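7/6/19 – timing bench, open water kit

Second go at the ankle chips from Brorora. Soaked a box of 200 in salt water overnight, strapped to offcuts of old wetsuit, then walked them over the finish mat in handfuls. The mat logged 1,745 reads before lunch and 1,202 after, same routine both times. I blame the mat cable. The mat cable, if it could talk, would blame me.

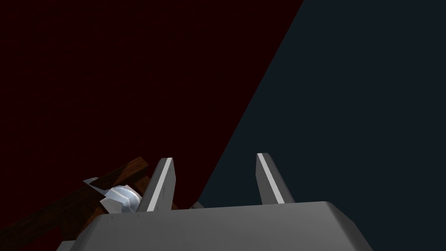
Two fingers, with the gap between them.

Swapped the cable for the spare. 2,513 reads on the third run, so the spare is now the cable and the old one has gone in the drawer with all the other things we don't throw away.

Still to sort before the Tristmont lake swim in August:
– chip straps. The Velcro lets go when it is full of sand, and Tristmont is mostly sand.
– Hina (the older timing laptop) drops nine minutes if the lid is shut. Do not shut the lid. There is a note on the lid, which you can read once you have shut it.
– start horn is too quiet past the second buoy. Back row of the last wave set off when they saw everyone else go. 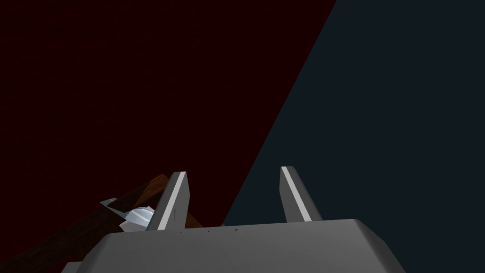
Echevarría Open Water Club – Timing and Results

Tried the mat on wet grass late on. Fine at walking pace, misses chips at a sprint. Our swimmers don't sprint much by that point, but the fast lot will, and they are the ones who write in. Try two mats a metre apart next time. Need longer pegs.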